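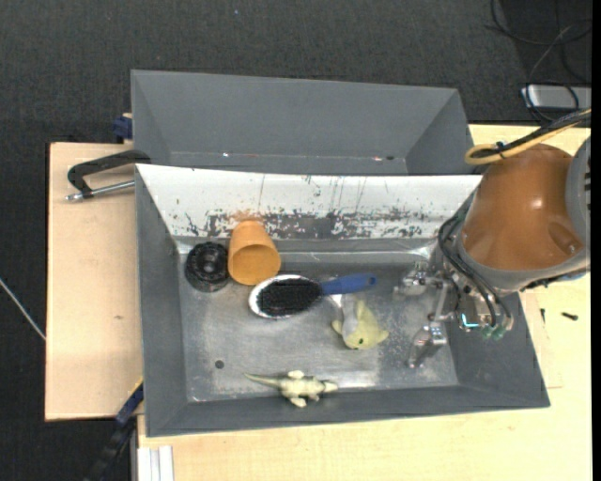 Srour Metal Storage Bin, Open Top

Price and availability
In stock. Supplied singly or in packs of 12. Trade accounts can order by the pallet through the Brenemel depot.

Product details
The Srour is a plain open-top bin for stores, workshops, school cupboards and sorting benches. It is pressed from mild steel, folded at the corners and welded along the seams. The sides slope outwards, so empty bins nest inside one another and take up little shelf space. The base is flat and sits level on a bench, a trolley or a standard shelf.

Bins leave the factory with a powder coat in grey. Other colours can be made to order in March and September, when the coating line is changed over. The paint is a working finish. It will mark where metal parts are dropped or dragged against it, and bare patches should be touched up if the bin is kept in a damp place. Touch-up paint is sold separately.

Sizes
Small: for fixings, fittings and hand tools
Medium: for mixed parts and returns
Large: for bulky or awkward items

All sizes share the same rim, and any lid in the Adasard range will fit the size it is marked for. Lids are not included.

Fitting a label holder
Label holders clip over the rim and need no drilling. Push the holder down until it clicks. To take it off, lift the lower edge with a flat screwdriver and slide it upwards.

Cleaning
Wipe out with warm water and a mild detergent, then dry with a cloth. Avoid wire wool and scouring powder. Oil and grease will come off with white spirit. Do not put the bins through a dishwasher or leave them standing in water.

Delivery
Orders placed before 3 pm are sent out the next working day. Mainland delivery normally takes 2 working days after that. Large bins travel nested and strapped to a board, and the driver will need somewhere flat to set them down. Please check for dents before signing.

Returns
Unused bins can be sent back within 22 days. Bins in special colours cannot be returned unless they are faulty.

Customer comment
"We changed over from plastic tubs in the returns room. They are heavier to lift down but they don't split at the corners. I would like a deeper label holder."
Kyrylo Boiko, Fleturus

Questions about sizes or trade prices
Contact Zakhar Yurchenko at the sales desk, quoting the product name and the quantity you need.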